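Frauke Hamann
2023-07-31

Finally sorting out the brown cabinet this week. Putting it all in one thread so I stop repeating myself in messages.

It's the one from the house sale in Malthorpe. Two doors at the bottom, open shelf on top with little spindles at the side. I paid 50 for it in May and then did nothing with it.

For weeks it was just the place where things got put down. Post, chargers, candles, a bag of screws from Haberkorn that don't fit anything I own. You know how it goes.

So yesterday evening I took everything out of the bottom and put it in a crate. The crate is in the hall. Please don't ask me about the crate.

First job was a clean. Washing-up liquid in warm water, cloth wrung out hard, one shelf at a time, then a dry cloth straight after. I didn't use polish inside. I don't like the smell getting into paper.

The corners at the back were the worst bit. An old toothbrush got most of it out. A cotton bud for the rest.

Then I left the doors open overnight. It had that shut-up cupboard smell when I bought it and I'd rather lose that before anything goes back in.

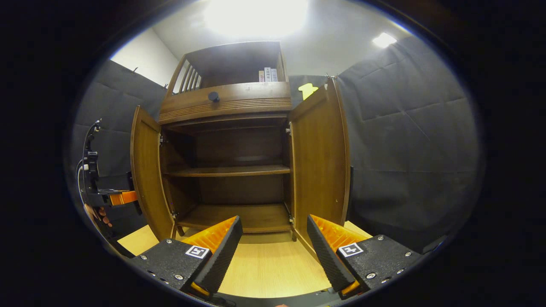
How long should you air a cupboard before you put books in it?

A full day with the doors open is enough for most, and two or three days if it still smells musty when you put your head in.

Next question is what goes where. I've been round this a few times. Current plan: things I read go on the top shelf where I can see them, things I only keep go behind the doors.

The middle shelf gets the paperwork. I have a Hemar box file for the flat and another one for the car, and they can lie flat on top of each other. Warranties go in a plain envelope. Most of those are out of date but I'll do that another day.

The bottom shelf gets the heavy stuff. Atlas, two big cookery books, the Zandmont photo albums that were my aunt's. Heavy at the bottom is just sensible with anything that stands on legs.

The narrow bit above the middle shelf I haven't decided on. Cinzia Rizzi says tablecloths. I own one tablecloth. Placemats, maybe, or the writing paper.

Rizwan Ghumman asked in the replies if I'm going to sand it and paint it. I'm leaving it brown. I like it brown, and the black handles look fine against it.

Something I will do is the hinges. One drop of sewing machine oil on each, open and close the door a few times, wipe off whatever comes out. Do put newspaper underneath. I learned that on a different cupboard.

Felt pads for the feet as well. I've got a sheet of them somewhere, so that's another thing to look for in the crate.

As for the books on top, I'm keeping it to a few at the right-hand end and leaving the rest of that shelf clear. If I fill it I'll never dust it. I know myself well enough by now.

That means some of the others have to move on. Sabine Buschmann is having the walking guides, the crime novels are going to the shelf at the station, and I'm keeping the poetry even though I haven't opened it in years.
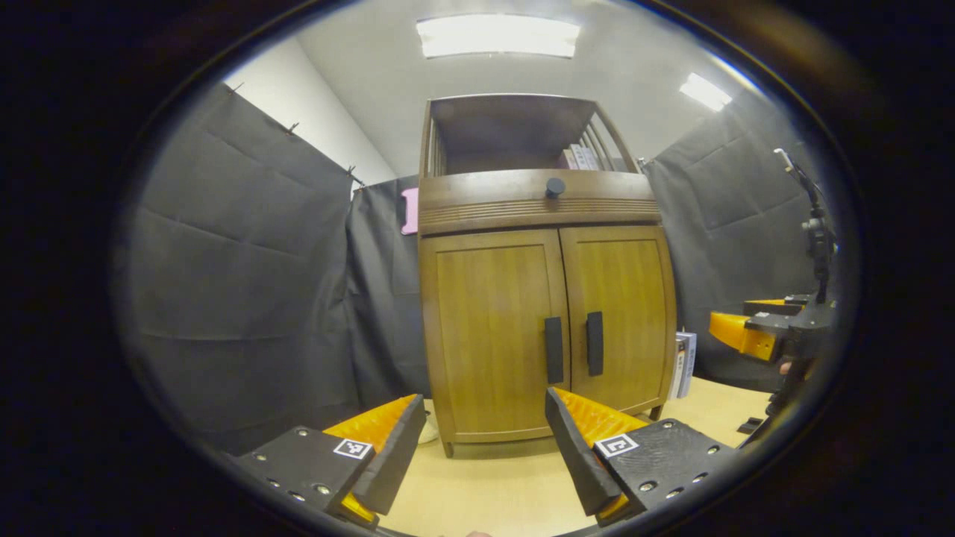 Doors shut, a few books up top, more next to it waiting for a decision.

Still to do: oil, felt pads, box files, albums. I'd like it finished by the weekend but I'm working late twice so we'll see.

Someone asked for lining paper recommendations. I've not used any. If you do want it, cut it slightly short so it doesn't curl up at the front, and don't glue it. A bit of double-sided tape at the back holds it well enough and you can get it off again.

And to the person who asked what I use on the spindles: a dry paintbrush, the soft kind, top to bottom. A duster just catches on them.

I'll add to this when the albums are in. The crate is still in the hall.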